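What Happens to Our Old Clothes? My Project Report

September 26, 2018

So for my consumer studies project I picked secondhand clothing, mostly because my closet is out of control and I wanted to feel less guilty about it. I ended up feeling more guilty, but at least I learned a lot!

My plan was to compare two thrift shops in town, Onska and Harms, and find out what they do with the stuff people drop off. Onska is the small one by the bus station (it smells like lavender soap and I love it). Harms is huge and has its own loading dock. Both of them let me look at their donation logs for the summer, and I spent a lot of evenings typing them into a spreadsheet.

Harms took in 2,682 pieces over the summer and Onska took in 1,829. I thought most of that would go straight onto the racks, but soft everyday things like sweatshirts and T-shirts are the hardest to sell, because everybody donates them and everybody already owns plenty.

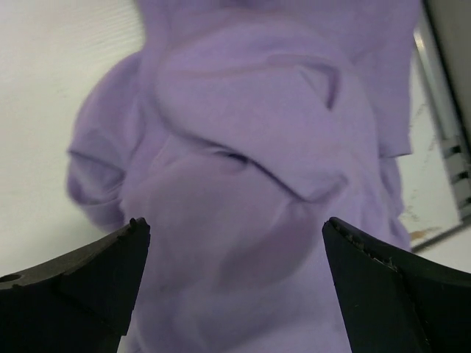

One of the sorters at Onska told me that people treat the donation bin like a trash can with better manners, and that she'd take one clean coat over a whole bag of stretched-out tees any day. I wrote that down right away.

Whatever doesn't sell in seven weeks gets pulled. At Onska it goes into a dollar bin first, and then to Plosano, a company that bales textiles and turns the worst of it into cleaning rags. Harms skips the dollar bin and ships everything to Kallen, which sorts it again for resale in other places. I tried to find out where exactly and got a very polite non-answer.
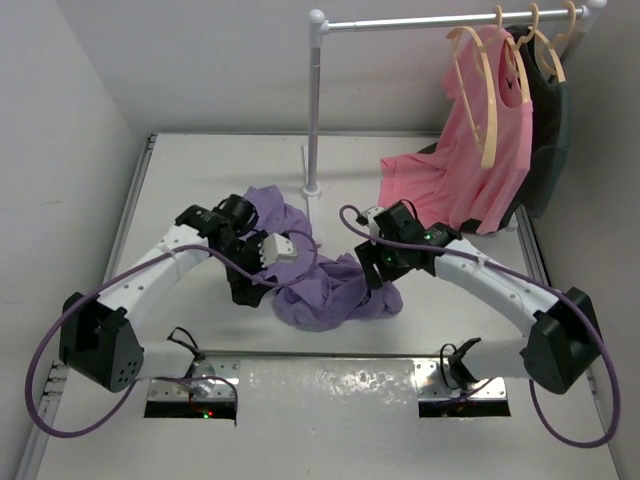
The part I had the most trouble with was the grading. Each shop has its own system, so a sweater with light pilling is a "B" at Harms and just "okay" at Onska. I had to make my own chart to match them up, and I'm still not sure I got the middle row right – if I did this over, I'd ask both shops to grade the same bag of clothes.
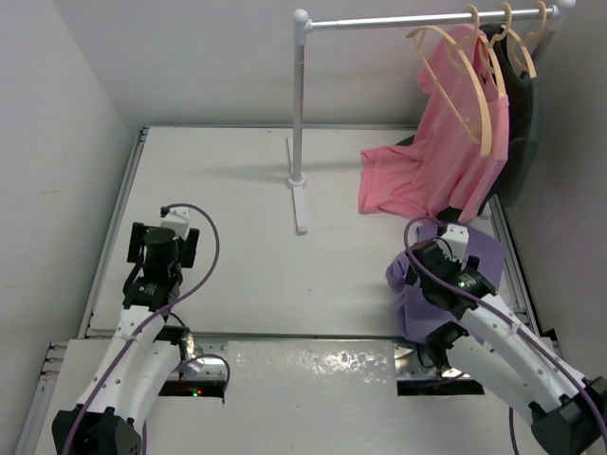 Fig. 3. Two arms over the tabletop.

I'm going back to both shops in November, when the winter coats come in, to see if the numbers look any different. My own donation bag is still sitting by the front door, and I've already taken two shirts back out of it.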